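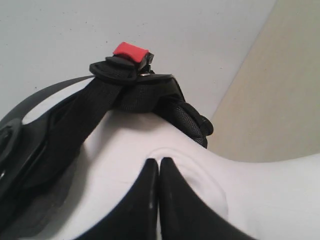
Simone Guerra says I should just pay the 114 and quit complaining. Simone, no. It's a bag fee. On a bag I already paid for

ok so. Flew home from Fedby in October, one stop. Checked in online, paid for the suitcase, have the receipt and everything

get to the desk. "this only covers the first leg." since when?? line behind me is huge so I hand over the card like a dope

called the next morning. 20 minutes on hold, then a guy who was nice but kept reading me the same paragraph. got a case number. thats it

5 emails since. every one signed by a different person, every one asks for the receipt. ITS ATTACHED

Emerson Trindade got his back by disputing it with the card company, took two statements. trying that tonight

if you're booking anything with a stop, look at the bag line for EACH flight befor you pay. it's under the little arrow, closed by default

will update when the bank writes back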